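Lerkus butcher block oil, six months on

I bought the 400 ml bottle of Lerkus block oil in August after the last of my old tin went sticky. It cost a bit more than the supermarket mineral oil and a bit less than the Civenero board cream most people seem to recommend. I have used it on two kitchen boards, a bread box lid and one full-size butcher-block top, so I think I've given it a fair run.

The bottle is plain plastic with a flip cap. The cap is the weak point. It leaks if the bottle falls over in a drawer, and mine did that twice before I moved it to a shelf. The oil itself is thin, clear and has almost no smell.
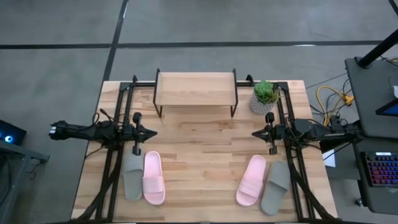
Coverage is good. One bottle did two coats on the big top and left enough for the boards. Thin oil goes into end grain fast, so expect to go back over the ends of the planks a second time. Striped tops made of light hardwood planks show every missed patch, and with this oil the missed patches are easy to spot while you work. Clear everything off before you start, including the little things that tend to live at the back, like a shelf riser or a potted succulent. I wiped around a plant pot on my first go and had a pale ring for a week.

Drying time is where the label and I disagree. It says 6 hours. In my kitchen the surface still felt greasy the next morning, and I had to buff it with an old T-shirt. After that it was fine. Color change is slight – a little warmer, not orange.

I also tried the Wirico wax bar over the top of the oil on one board. The wax adds some shine and water beads better on it, but it is more work and I don't think I'll do it to the large surface.

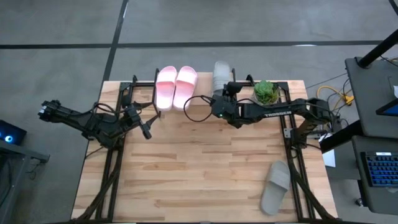

Serpil Karakaya wrote in to say she gets a better result by warming the closed bottle in a bowl of hot tap water first, and that she leaves the first coat overnight before wiping. She buys hers from a hardware shop in Kurtuluş, where the bottles come with a screw cap. I would like that cap.

I tried her method on the bread box lid. The overnight wait made a difference. I couldn't tell whether the warming did.

Upkeep has been light. The boards get a coat once a month, the big top every other month. Lemon juice and red wine still leave a mark if you let them sit, same as with any oil. A quick rub with fine sandpaper and a dab more oil takes care of it.

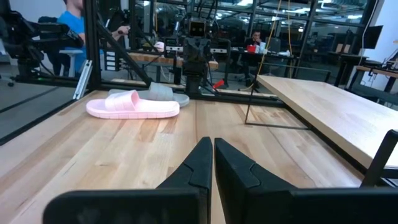 Can you put it over an old varnished top?
The varnish has to come off first, down to bare wood, or the oil will just sit on the surface and stay tacky.

I'll buy it again. Four stars, with one off for the cap and the drying time on the label.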